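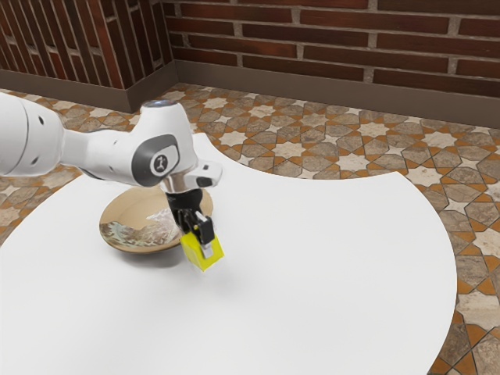

Simulated arm holding a yellow block over a white table.

Dec 24, 2019

I finished my second full campaign of Sendska last night, so I want to write down how it went before I start mixing it up with the first one. For anyone who hasn't played, it's a trading and diplomacy game set on a made-up coast, played on a map of small provinces. I've been at it on and off since March.

This time I took Clendcombe, a poor county in the north with one harbor and bad soil. The usual advice on the forum is to ally with Flumar right away and let them protect you while you build docks. I did that in my first campaign and it was slow. Flumar calls you into every war it starts, and you pay for ships you never get to use for yourself.

So I stayed neutral and put everything into salt. The salt works cost a lot up front and I was in debt for most of the early game. I took two loans and rolled both of them over. Around the time the second one came due, the price went up in the southern ports and I paid it all off in one season. After that I had enough income to keep a standing army, small but always at full strength.

The middle part was the best. Flumar went to war with its eastern neighbor and left its border forts nearly empty. I had 31 companies and no allies, and I took three provinces before they could turn around. Eduardo Matos, who I play the multiplayer version with, told me later that I should have stopped at one and asked for money. He is probably right. The unrest in those provinces cost me more than they brought in for a long time.

A few notes on the current version:

The autosave still makes the game hang for a moment at the end of each year. I turned it down to every five years and it's fine.

Trade routes now show the real income in the tooltip. Before the last patch the number left out tolls, and I built a whole chain of warehouses based on it in my first campaign.

The computer players are better at sea than they were. They're still bad at sieges. I watched one army sit outside a fort until it had starved down to almost nothing, with a second fort open right next to it.

I ended with roughly 1600 points, against a good deal less last time. The save says 80 hours, but that includes a lot of time paused while I made dinner.

Rania Farouk posted a mod that adds inland rivers as trade routes, and I'd like to try that next, maybe with one of the landlocked starts. I have to check whether it works with the bigger map first. Eduardo wants to do a two-player game over the break, so the mod may have to wait until after that.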